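Clearing and sorting a worktop full of bowls and bins

A shared table soon fills up with bowls, trays and bins that have no fixed place. Set aside 30 minutes and have a damp cloth, a dry cloth and a marker pen ready.

1. Move everything to one side. Leave the rest of the wood bare so you have somewhere to sort.

2. Wipe the bare part along the grain and dry it straight away. Pick up crumbs and specks by hand.

3. Group by shape. Bowls go with bowls, even if the colours differ. Deep containers stay at the back and flat trays go near them.
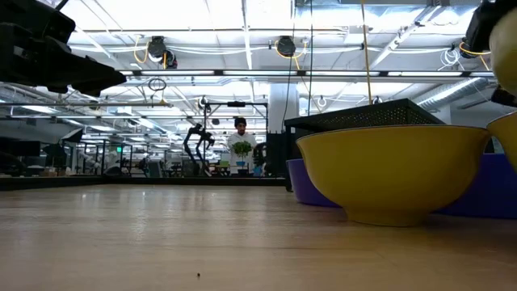

Birdie Hutchins wrote to say that she sorts by colour instead, yellow with yellow and purple with purple, and finds that people put things back without being told. Either system works if everyone using the table keeps to it.

4. Stack only what nests easily. A bowl with a wide rim and a narrow foot tips over if it is set on top of a smaller one. Keep mesh trays flat.

5. Write the contents on the base of each bin.

6. Wipe the side you started with and put back what you use daily. The rest goes on a shelf.

Repeat every September, or sooner if the pile returns. A quick wipe in between takes 5 minutes.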